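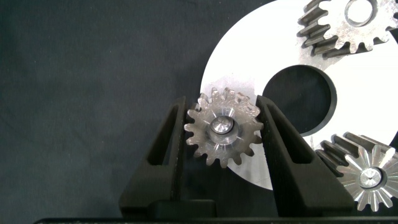
Marta Oleksiw
Culture writer

The Dumdale Short Film Awards will be held in May, and for the first time they leave the university hall and go to the Colemar, the old theatre near the harbour in Rulport. The Colemar has 2,000 seats. The university hall had far fewer, and in a bad year there were still empty rows.

The director of the ceremony received me in the theatre bar, which was closed, so we drank tea from her own flask. She has directed live television for most of her working life, mostly sport and choir competitions. This is her second year with the awards.

“The first year I made it too polite,” she said. “Everybody thanked everybody. When I watched the recording at home I went to the kitchen twice, and I was the director.”

I asked what will be different now. She took out a paper with the running order, which was already corrected in two colours of ink, and she explained that the evening begins with the prize for sound. Usually this prize is given late, when the audience is tired and waits for the best film.

“Sound people sit in the dark the whole year. I would like them to go first, when people are still clapping with strength.”

For this year's awards 138 films were entered, and the jury has chosen 6 for the main competition. The main award, the Rezaei Prize, comes with 2,000 pounds and a week in an editing room. She doesn't sit on the jury and doesn't want to know the result before the night. Only the person who prints the cards will know it.

“If I know, I will tell the cameras where to look. The camera must be a little bit late. When the camera is waiting already on the winner's face, the people at home understand everything before the name.”

There will be no host. In his place, each prize will be introduced by someone from the crew of last year's winning film, and the first one to speak will be the driver. I wondered if this was not a risk, to put on a large stage people who have never spoken on one. She agreed that it was. They will rehearse on two afternoons, and the texts are short, the longest is less than one minute.

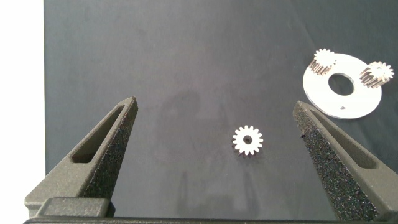

The part which worries her most is the time between the prizes, when one group leaves the stage and another comes up. On television this is covered with music or with a clip, but she wants the audience to watch the change happen, with the stagehands in view. Each change is planned for the same length. I said that it sounded like a small thing to worry over. She compared it with a gear, a small white one like you see lying on a dark table, where it seems to be of no use at all. “Put it back in its place and the whole evening turns on it,” she said. “I have seen a gala lose half an hour because of one microphone stand.”

The speeches of the winners will not be cut by the orchestra, and there is no orchestra. A lamp at the front of the stage will change colour after one minute. After that she leaves it to the conscience of the speaker.

We went in to look at the hall. The stage is deeper than she would like, and from the back rows the faces will be small, so two screens will be hung at the sides. She stood for some time in the last row of the balcony and asked me to go down and say something from the stage without a microphone. I said the name of the theatre and my shopping list. She heard the theatre, and from the list only the onions.

“Then we need the microphones,” she said, and wrote it on the paper in a third colour.

Tickets go on sale at the box office of the Colemar and at the Dumdale library. The films of the main competition will be shown in the same theatre in the afternoon before the ceremony, and for this the entrance is free.

February 26, 2024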